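Could a robot tidy the kitchen? Kellholm trial takes small steps

Anyone who has stood in a kitchen at the end of a long evening, looking at a worktop covered in other people's snacks, will be glad to hear that somebody is working on it. Zuvura, a small firm based in Kellholm, has spent the months up to October teaching a pair of robot arms to do the sort of light clearing up that most of us do without thinking - lifting packets, finding the tray, putting things away in a drawer. 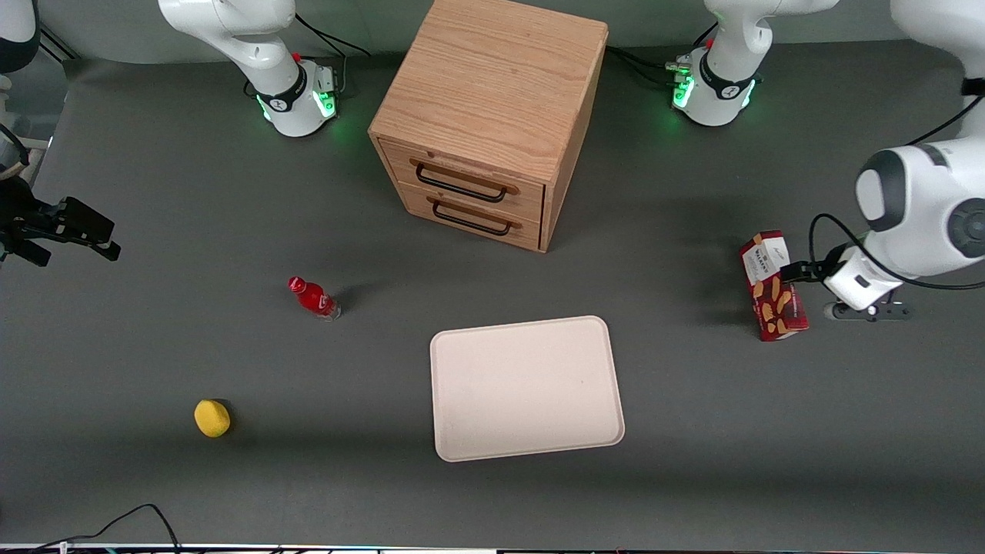

One of the arms holds a red cookie box during the tidying work at Kellholm.

The firm says its arms have now made 3,300 attempts at chores of this kind, and it is refreshingly open about the results. In the most recent batch of 300, set in the same way each time, the arms finished the whole job without help on 12 occasions. That may sound a poor return (and a good many teenagers would do better, if asked nicely), but the team points out that single steps go well far more often than the full chain of them, and that in the spring there were no complete runs at all.

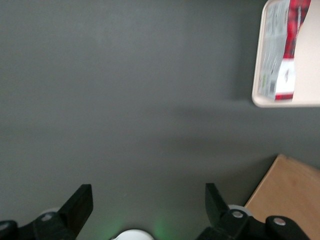
Putting things down is harder for a machine than picking them up, according to the notes Zuvura has published with its results. A person sets a packet on a tray by feel, with half an eye on the kettle, while the arms have to judge where the rim is and when to let go. Even a shallow tray like the cream one, with a package in a red tartan pattern lying in it, asks for a good deal of care, as a packet that catches the raised edge can tip over or land outside.

Shops are interested too. Zellby, which runs a chain of corner stores, has asked whether the same arms might one day face up shelves overnight, and a longer trial called Teshome is planned for the new year with 1,215 different household and grocery items on its list. Soft bags and anything made of glass have been left for later.

As for when such a thing might turn up in an ordinary home, Zuvura won't be drawn on a date, and for the time being the washing up remains a job for whoever is nearest the sink.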